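Returning and Sorting Small Items: Frequently Asked Questions
Zetell Shared Tool and Parts Room
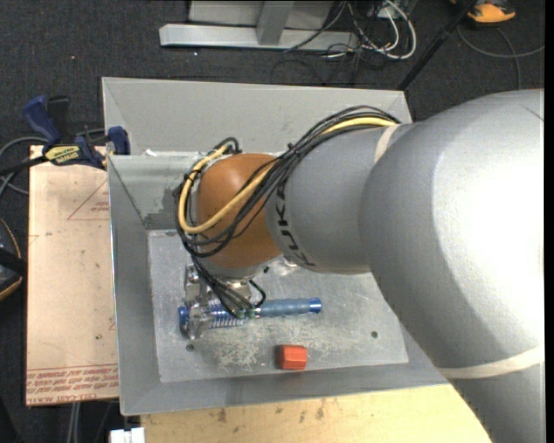 The questions on this page are the ones most often received at the service desk. They apply to all members of the Zetell room, including evening members and visiting groups from Teixeira. Questions about membership fees are handled separately by the front office.

What should be placed in a sorting bin?
Sorting bins are for small loose items that have been used and are ready to go back to storage. Hand tools, blocks, fittings and short lengths of tubing are all accepted. Each item should fit fully inside the bin, below the rim. Longer items should be returned to the wall rack next to the service desk.

What may not be placed in a sorting bin?
Please do not place any of the following in a bin:
Open blades or unguarded points
Batteries that have been removed from their equipment
Glass of any kind
Liquids, adhesives or greasy rags
Food and drink containers
Sharp items have their own covered tray. Batteries are collected at the service desk and must be handed to a member of staff.

Do I need to clean items before returning them?
Yes. Wipe off dust, oil and loose material with the cloths provided. Ridged or rubber grips hold dirt in the grooves and should be brushed. Items that cannot be cleaned should be handed in with a short note stating what is on them.

May I mix different kinds of items in one bin?
Mixed returns are accepted in the gray metal bins. The plastic trays on the lower shelf are reserved for sorted stock and carry a label on the front. If you are not sure which tray an item belongs to, use a metal bin and leave the sorting to staff.

How full may a bin be?
A bin should never be filled above the point where the sloping walls begin to level off at the rim. The upper limit for a single member's return is 40 items. Larger returns – for example, at the end of a course – must be arranged in advance with Elaine Barbosa at the service desk.

Why do the bins have sloping walls?
Small items slide toward the floor of the bin and are easier to find and pick up. The slope also makes the bins simpler to wipe out. Members occasionally ask for straight-sided bins in order to stack them. The room does not supply these, and the metal bins should not be stacked, even when empty.

What happens to very small pieces?
Blocks, caps and spacers tend to come to rest near the edge of the bin floor, where they may be overlooked beneath larger tools. Please put small pieces in last. Any piece smaller than a thumbnail should go into a paper envelope, with the name of the set written on the outside.

How are items matched to their sets?
Every set is listed in the Cluker catalog, which can be read on the screen beside the door. Entries give the color, size and number of pieces. Color alone is not enough to identify an item, as several sets contain blue tools of similar length. Check the size as well. The catalog was last revised in April, and corrections may be sent to Rogério Bittencourt.

I have returned an item by mistake. May I take it back out of the bin?
Please do not reach into a bin after it has been handed over. Inform the service desk and describe the item as closely as possible. Personal belongings are kept for four weeks, after which they are added to general stock or discarded.

How do I report a damaged item?
Attach a yellow tag and place the item on the repair shelf. Do not put it in a bin, even if the damage is slight. Cracked handles, loose end caps and bent parts should all be reported. There is no charge for ordinary wear.

Can our group borrow bins for an outside event?
Groups may borrow up to four metal bins at one time. A deposit of $100 is required and is refunded when all bins have been returned clean and undented. Requests are reviewed by Lucimara Holanda. Groups taking part in the Zerkton program should apply through their own coordinator, Oľga Jelínek.

When is the service desk open?
The desk opens at 9:00 a.m. and closes at 6:30 p.m. Returns brought in after closing should be kept until the next opening. Bins left outside the door will not be credited to a member's account.

Who should be contacted about a question that is not listed?
Written questions may be left at the service desk, addressed to Genivaldo Portela, Room Supervisor. Please include your member number and the name of the set concerned.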